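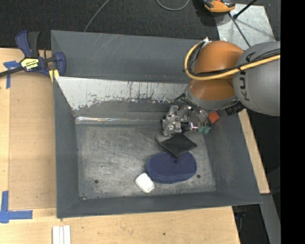

A sheet-metal bin, clamped at the corner to a wooden tabletop.

Bins and Benches: Your Questions

Does the bin have to be clamped down?
We'd say yes, every time! A sheet-metal bin slides more than you'd expect on a smooth wooden top, and a bar clamp on one corner is plenty for everyday use. If yours still creeps, add a second one on the opposite corner.

Can I mark my table so the bin goes back in the same spot?
Please do. Blue painter's tape is what we like best (Edith Huamán swears by a little L-shape at the corners), and it peels off without taking the finish along.

My bin is scratched on the bottom. Is it worn out?
Not at all, dear customer. The floor scuffs early and then stays much the same for years. Run your hand over it with a glove on, and if you feel a burr, a few strokes with a fine file will take care of it.

Why do you sell the sloped walls?
Small things, a bit of foam or an insole, say, settle toward the middle instead of hiding in a corner where your fingers can't get at them.

What about drips in the paint?
Gray streaks on a wall are a matter of looks only. If they bother you, sand lightly and touch up with the Llanos gray, 8 ounces to the can.

Do you take returns?
Gladly, within 50 days. Write to Nidia Valderrama at the Brivach front desk and mention item 1041.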